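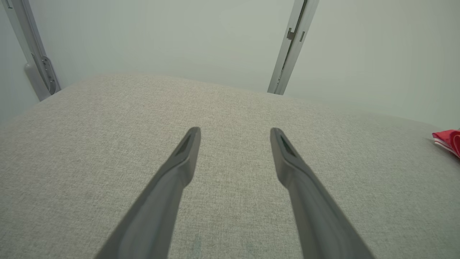

The Rakudau is a three-seat sofa made for rooms that are used every day. It comes from the Nistelau workshop and has been in our range longer than any other large seat. The standard cover is a light grey woven fabric with a fine, slightly flecked texture, and the mix of lighter and darker threads shows well at close range. Because the grey is a mixed one, it looks warmer in some lights and cooler in others. We suggest you order a sample and leave it in your room for a day or two before you decide.

## Cover

The standard fabric is called Basetti Light Grey. It is a mid-weight weave, firm to the touch when new, and it softens with use. Seat and back cushion covers have zips along the rear edge and can be taken off. The cover on the main body is fixed.

Basetti is also sold by the metre for matching cushions or a footstool. Fabric is dyed in batches, so if you want an exact match, please order everything together. We can't hold back cloth from a batch once it has been cut.

## Sizes

- Overall width: 185 cm
- Seats: three
- Legs: 4, screw-in
- Sofa delivered in one piece, legs packed separately

Please measure your front door, hallway and any turn in the stairs. The arms do not come off. If the sofa won't go in on the day, we will take it back to the depot and a return charge will apply.

## Cushions

The seat cushions have a foam core with a fibre wrap. Turn them over once a week for the first month, then whenever you vacuum. The back cushions are filled with fibre only and will need plumping. Some creasing in the seat covers is normal with this weave and doesn't mean the filling has failed.

Spare seat cushions can be ordered at any time. Quote the number on the label under the seat deck.

## Cleaning

Vacuum with a soft brush, following the direction of the weave. Blot spills straight away with a dry white cloth and work from the outside in. Don't rub. Removable covers can be washed at 30 degrees with a mild liquid, then dried flat. No bleach and no tumble drying. For marks on the fixed cover, use a damp cloth and test it first on the back panel near the floor.

Light fabrics can pick up dye from new jeans. This is not covered by the guarantee.

## Matching pieces

The Boonyarit footstool uses the same cloth and the same leg. It has a fixed top and no storage inside. An armchair is planned but we have no date for it yet.

## Prices

- Rakudau sofa, Basetti Light Grey: £358
- Rakudau sofa, bought with the Boonyarit footstool: £340 for the sofa, footstool at list price

Prices last checked 27th January. Delivery is extra and is worked out from your postcode at checkout.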